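# The Case Against Making the Bed

Dec 4, 2019

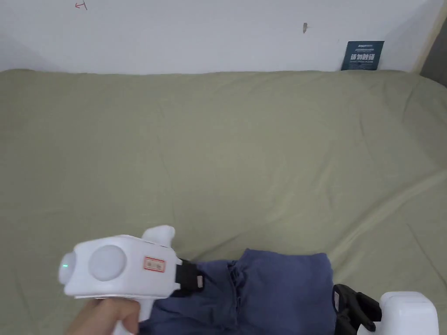 *A fitted sheet, in green. It is enough.*

I quit making my bed in September, and I've been waiting since then for my life to come apart. So far the damage is one library fine, and I would have gotten that anyway.

Let me define terms before the letters start. I still put a sheet on the mattress. I wash it. I am a grown person who lives in a rented half of a house in Bundow, and I have standards. What I have given up is the part that comes after you get out: the tugging, the smoothing, the tucking of the top sheet, the laying down of the blanket and then of the thing that goes over the blanket to hide it, and finally the placing of the pillows, by which I mean the pillows that are for looking at, which go in front of the pillows that are for heads.

I did this every morning for most of my adult life. My mother did it before me and she did it better, with corners you could have mailed a letter in. In our house a bed left open past breakfast was treated like a car left running in the driveway. She would stand at the door of my room and say "Well," and that was the whole speech. I can still hear it. I have had bosses with the power to fire me who couldn't get half as much out of a full paragraph.

So I know what I'm walking away from, and I know that people have strong feelings on the matter, because lately I can't go anywhere without hearing them. There's a kind of person who believes that making the bed is the first win of the day. They say it just like that, "the first win of the day," as if the day were a tournament and the bed had shown up hoping to beat you. Make your bed, they say, and you'll go on to answer your mail, eat a vegetable and start a company. I would like to see the mail of these people. I made my bed every day for years and I have a drawer in the kitchen with envelopes in it that I'm frankly afraid of.

The trouble with the first win of the day is that it's such a small win and it comes so early. You've been awake for four minutes. You've beaten some cotton. I found that having made the bed, I felt I had already put in a shift, and was owed something, usually toast. There were mornings when I sat over that toast for a very long time, resting on my achievement.

Then there is the matter of who it's for. I live alone. Between the time I leave the bedroom and the time I go back to it, the room gets no visitors except sunlight and, in a bad year, ants. When I made the bed I was getting it ready for an inspection that hadn't been scheduled. I think a lot of housework is like this. We are all keeping our homes ready for a surprise visit from some aunt, who in my case has been dead for years and who, when she was alive, never once went upstairs.

My neighbor says she does it for her evening self. She likes to come home to a made bed because it feels like a hotel. I've thought about this one more than the others, since it's the only argument that tempts me. I do like a hotel. But what I like about a hotel bed is that somebody else made it. If the Fusholm Inn handed me the sheets at the front desk and wished me luck, I don't believe I would come away feeling pampered. And I'd point out that the first thing any of us does with a hotel bed is wreck it. You have to. They tuck it in so hard that you can't get your feet to stand up. I stayed at the Fusholm for two nights last year, and both nights I had to go around the bottom of the bed kicking the covers loose like a man trying to start an old motorcycle.

Some of the blame belongs to the stores. I went to Plunness a while back to replace a pillowcase. Plunness, if you don't have one, is a very large building out past the highway where they sell everything you could put in a room, and where you can't leave without going by all of it. The beds there are made the way wedding cakes are made. I stopped in front of one and started counting the pillows and got to 10, and then saw there was another row behind those. The price tag for the whole arrangement, mattress not included, was $324. I want to be clear that not one of those pillows was for sleeping on. A young man in an apron told me so himself, when I picked one up and pushed my face against it. He said it was an accent. I said it felt like a bag of gravel, and he agreed that it wasn't meant for contact.

I've been turning that phrase over ever since. What do people do with them at night? They must go on the floor. So every evening in this town, in house after house, people are lifting accents off their beds and stacking them on the carpet, and every morning they're picking them up and putting them back, and in between they walk around them in the dark on the way to the bathroom. If you read that this went on in some far-off place, with feathers and drums, you'd figure there was a god involved.

I bought the pillowcase. I also bought a candle, which I didn't need, but you can't get to the registers at Plunness without one.

Now for the other side, because I'm told an essay should have one. People do say that an unmade bed makes the whole room look messy. This is true. I won't fight it. My bedroom looks, at this moment, like somebody was called away from it suddenly. But I would ask what the made bed was doing for the room before. It was lying to it. There was a chair in the corner holding every shirt I had worn that week, there was a stack of magazines going back to a different president, and in the middle sat this smooth, smug rectangle, pretending to be in charge. I used to look in from the hall and think the room was clean. I now see that I had one clean thing in it. Since I stopped covering for the chair, I've started hanging up the shirts, a few of them anyway.

People also say that it only takes two minutes. I've noticed that everything I'm supposed to do takes two minutes. Flossing takes two minutes. Stretching takes two minutes. There is a thing you can do with a wet rag and your faucet that takes two minutes and saves you, they say, from all kinds of grief. Add them all up and you're late for work with a very nice faucet.

And there is the matter of airing. A bed, I've read, ought to be left open for a while in the morning so that the night can get out of it. I don't know if there's anything to this. I read it on the back of a box. But I've grown fond of it as an argument, and I used it on my sister over the phone, and she went quiet long enough that I believe I landed one. She has three children and they make their beds by 7 every morning. She told me once that it teaches them discipline. I've met these children. They are sweet kids, and last Thanksgiving one of them bit me.

What I have now, most mornings, is the fitted sheet and whatever the blanket has decided to do. Sometimes the blanket goes off the far side entirely and there is just the sheet, a little wrinkled, with nothing on it. I've come to like the look of that. A fitted sheet is the one piece of bedding that does any work, if you ask me. It gets no credit. It spends its life under things. It fights you on laundry day, it can't be folded by any method known to me, including the one that my sister showed me with her arms stuck in the corners like a puppet show, and then it goes back on and holds all night while you thrash around on it. The top sheet, by comparison, is a passenger. I've been thinking of cutting it loose too, though I haven't said so to my mother.

She came for lunch last month, as it happens. We ate at Zapata, the place on the corner with the good soup, and afterward she wanted to see the new curtains, and the new curtains are in the bedroom. I had forgotten about that when I put them up. I followed her up the stairs like a man going to hear a verdict. She stood in the doorway for a while. She looked at the curtains, and then she looked at the bed, which that day was in rough shape even by my rules.

"Well," she said.

I made it while she was in the bathroom. I did the corners and everything. The next morning I left it alone again, and felt fine, and had toast.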